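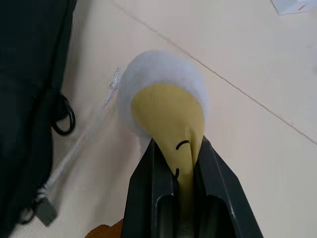 Home Questions Crafts & Repair Ask Log in
Search the questions Go
2 min read

How to wash small plush with white fleece top and yellow body?

My daughter has a small plush toy, mustard yellow fabric with a fluffy white cap and a little face stitched in black. After 6 months of daily use it smells like old soup. The tag is gone. I am afraid that the yellow color will go into the white, and that the fleece will become hard. Can I use the machine?
Prasert Thongsuk

Answer from Marnine
I would wash it by hand. First rub a wet white cloth on the yellow part, in a place that is hidden. If the cloth takes color, use only cold water and be quick. Otherwise, lukewarm water with a little baby shampoo is fine. Press the toy, do not twist it. Roll it in a towel, then dry it with the white side up - mine needed 2 days. When it is dry, brush the fleece with a soft toothbrush.

Answer from Grulcombe
Pillowcase, cold cycle, done. Never had a problem.

Answer from Suksawat
Please check the seam between white and yellow before any washing. On ours it was open a little and the filling came out in the water. Also no dryer, the fleece does not like heat.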